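Budget for a second arm: spare fingers or a better camera?

Tue 8 July

kadanero_kev
Quoting time again. We have $822 left in the line for the bench arm and I can have either a spare finger set from Plellus or the wrist camera upgrade. Can't stretch to both. The job is dishes, mostly bowls, picked up by the rim. 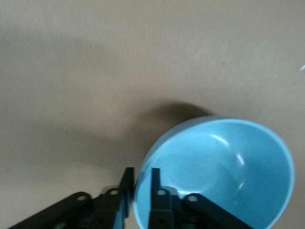
Wrist view at the blue bowl, one finger either side of the rim.

mathurmaths
Fingers. You will break fingers. We went through 3 sets by April and the camera is still the one it shipped with, grainy as a servo station sandwich.

SihamB
Disagree. Look at the softness along the bottom of that shot, right where the gripper hardware is. If you're training on that view, I'd spend the money there. Spare fingers can be printed for the price of a coffee.

mathurmaths
Printed ones flex. Ask me how I know. Actual Plellus fingers are $420 a set, leaving him enough for a decent lamp.

SihamB
A lamp! There's already glare on the inside of the bowl. He needs a diffuser, or a duller bowl.

kadanero_kev
The bowl is the one thing that came in under budget, so it stays.

torque_wench
Has anyone costed freight? Hiltora wanted $101 to send me a bag of screws to Hobart. Get the landed price on both before you fall in love with either.

kadanero_kev
Freight on the camera is about a third of the camera. Marvellous.

mathurmaths
Fingers it is, then.

SihamB
Still wrong, but cheaper. Put the camera in next year's bid and sign it Siham Boutros if they want someone to blame.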